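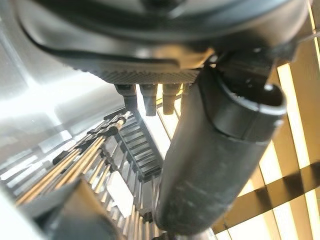
Robot being brought in for the kitchen work — what happens to our hours and who is responsible for it?

Asked in Work and Employment, Catering and Domestic
Posted by teapoint_lead, 2 May 2019

I supervise the domestic team in an office building in Korham. There are 8 of us across the week, nearly all part time. We look after the tea points on each floor and the small kitchen next to the meeting rooms, plus the usual bins, tables and deliveries. The building has 200 desks and most of them are used.

Our employer is the contract cleaning firm, not the company whose offices they are. The company has now told us that it is taking a two-armed robot from Skinik for the meeting room kitchen. It is meant to move plates and dishes between the sink, the rack and the dishwasher. To begin with it will be there in the afternoons with a technician. After that they want it to do the late afternoon load on its own, with one of my team "available". That is the word in the letter and nothing more is said about it.

I have had several of my people ask me the same things and I haven't got proper answers for them.

First, hours. The late shift is three hours and a fair part of it is dishes. If the dishes go to the machine, can the firm cut the shift? Two of the team took the job for those exact hours.

Second, what "available" means. If one of us is wiping down on the second floor and the thing stops with the dishwasher door down across the walkway, are we supposed to go and deal with it? We haven't been shown how. I don't want someone leaning in over it to get a plate out.

Third, breakages. At the moment if a cup gets broken it goes in the breakages book with the initials of whoever was on. I don't want initials in there for something a machine dropped.

Fourth, and this might sound petty, the kitchen is small. With the dishwasher open there is only just room for one person at the sink. I can't see how we share it.

I am not against it. I have looked at it working and it was quieter than I expected. I would like to go to the meeting with a list, though, and if anyone has had one of these in their workplace I would be glad to hear how it was done.

Three replies

Posted by brulau_nights

We have had one at Brulau since last year, also for dishes, in a staff kitchen on a hospital office site. I am a domestic supervisor as well so I will go through your points in order.

Hours. Check the contracts before anything else. If the three hours are written in as contracted hours then your firm can't simply stop rostering them. They would have to consult and agree a change, and the union or an advice service can tell you what that looks like for your contracts. If the hours are described as "up to" or "as required" you are in a weaker position, and you want to find that out before the meeting. In our case the shift stayed the same length. What changed was what was in it. The rough total of dish time saved was less than management had put in their paper, as people still had to scrape plates, change the water in the soak, wipe the worktop and put everything away in the high cupboards. The robot took over the middle part of the job.

I would ask your employer for the task list for the late shift as it is now and as they think it will be afterwards, with minutes against each line. Ours had left out scraping completely. Once it was written down they could see the shift wasn't going to get any shorter.

"Available". Don't let this through as it stands. We ended up with a paragraph that says the person on shift is not operating the robot, is not supervising it, and is only expected to do one thing, which is press the stop and ring the number on the wall. If they are on another floor, they finish what they are doing first. Anything beyond that is for a trained person, and being trained means a signed sheet and a bit more on the hourly rate. We have two trained people who asked to do it. One of them had been on pots for years and is now the one who shows new starters where the machine will and won't cope. I would push for the rate. It is new skilled work and it ought to be paid as that.

Breakages. We have a separate page at the back of the book. The date, the time, what was broken, and "R" where the initials go. It took one email to agree. Do this before day one, as it is much harder once somebody has been asked about a bowl.

Space. This was our biggest problem and it was hardly mentioned at the planning stage. A person at a dishwasher leans in, sees someone coming, and shuts the door or steps back. The robot has its arms out on both sides and it stays where it is until it has finished. 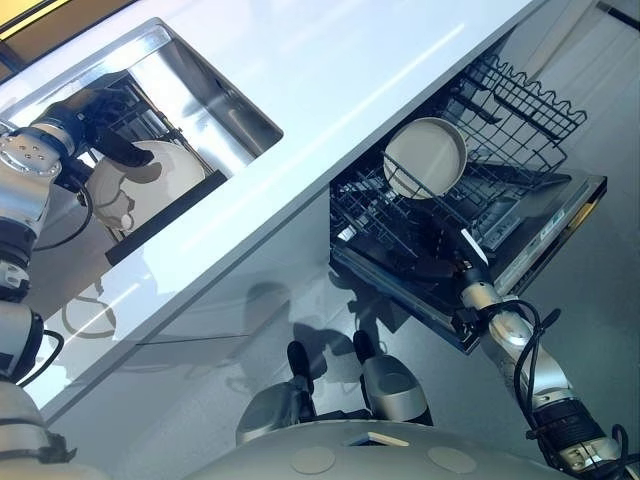 One hand on a plate at the sink, the other down at the dishwasher.

Look at how much room that takes up. The sink and the dishwasher are both in use for as long as it is working, and so is the floor in front of them. So you can't pop in and rinse a cloth. We lost the sink for the whole of each load, and the people most put out were the office staff who wanted to fill a glass of water.

What we did in the end was fairly simple. The robot has set times, and they are on a sheet on the door. There is tape on the floor and nobody goes inside it while it is moving. The filter jug and a tray of glasses live on a trolley outside. Cloths and buckets are filled elsewhere. If your small kitchen is the nearest sink for your team, ask where they are meant to go for water in those times, and ask for the walking to be included in the minutes.

A few smaller things that came up:

The cables on the arms hang in loops. Keep tea towels and apron strings well away, and don't let anyone hang things on the corner of the worktop as we all used to.

Lower rack out and door down is a trip hazard with or without a robot. The difference is how long it is left like that. Our risk assessment had to be redone for this one point, and the cleaning firm and the building's owner argued about whose job it was to redo it. Find out early.

Knives. Ours doesn't do knives. Somebody still has to pick them out first, so that goes on the task list too.

Wet floor. If you have a smooth shiny floor, settle who mops and when. We mop after the load has finished and the machine has been parked.

As for how people took it, the first weeks were awkward. There was a fair amount of standing about watching, and one or two felt they were being compared with it. The comparison did them no harm as far as speed goes. It is slow. What wore people down more was being asked by every visitor whether they were worried about their jobs. I asked the office manager to have a word and it eased off.

Hope that is useful. Get everything in writing, even the jug.

Posted by ex_potwash

Slow as anything, ours. I could clear a rack in the time it took to get hold of one plate. They will tell you it frees you up for other things and then they will find you the other things. I'd be looking at the small print on the late shift if I were you.

No experience of Skinik, ours was a different make.

Posted by mazurek_facilities

I am on the other side of this, I arrange service contracts for a facilities company (Mazurek). Most of what brulau_nights says is right and I would only correct one part and add to a couple of others.

The correction is on the risk assessment. It shouldn't be an argument between two firms. The company that controls the building and the firm that employs the cleaners both have duties, and they are expected to share information and cooperate. In practice the company bringing the machine in should produce an assessment for the machine in that room, and your employer should then look at what it means for your team and tell you. Ask to see both. If your employer hasn't been given the first one, that is a reason to delay the start, and it is a perfectly normal thing to ask for.

On the technician period. You say there will be a technician in the afternoons to begin with. Ask how long that lasts and what has to have happened before it ends. "After a few weeks" is no good. When I write these I put in a number of loads finished without anyone having to step in, and the figure I used last time was 54, which was three weeks of loads on that site. Yours may well be different. The point is that it is agreed, and that your late shift knows when the day comes. I would also ask for the technician to spend part of that time with your team, showing them the stop button with the machine moving. A sheet of A4 doesn't do the same job.

On hours, something to raise with your own employer and not with the client. Cleaning contracts are often priced on hours per week. If the client thinks the robot is replacing hours, they may ask for the price to come down at the next review, and that is where cuts come from, well after everybody has relaxed about it. Find out when the review is. If it is this year, the task list with minutes will be worth having, and I would keep a plain daily note from the start of what your people did in that kitchen while the robot was in use and what they had to do after it.

On cameras. These machines see by camera. Your team will be walking past it in uniform several times a shift, so ask what is recorded, where it goes, how long it is kept, and whether it can be used in a disciplinary. I have always been able to get a written line that it won't be. Your staff should be told this before it is switched on and there should be a notice on the door.

One more on breakages. "R" in the book is fine, but check who pays for the crockery. If it comes out of your firm's consumables, somebody above you will start to care about that page.

Comment from teapoint_lead

Thank you, this is a lot more than I had. I hadn't thought about the cameras at all. I have asked for both assessments today, and I have started on the task list with the two who do the late shift. We had already got to scraping and knives before I read the bit about them.

The nearest other sink is the cleaners' cupboard on the floor below, so I will be putting the walk down as well.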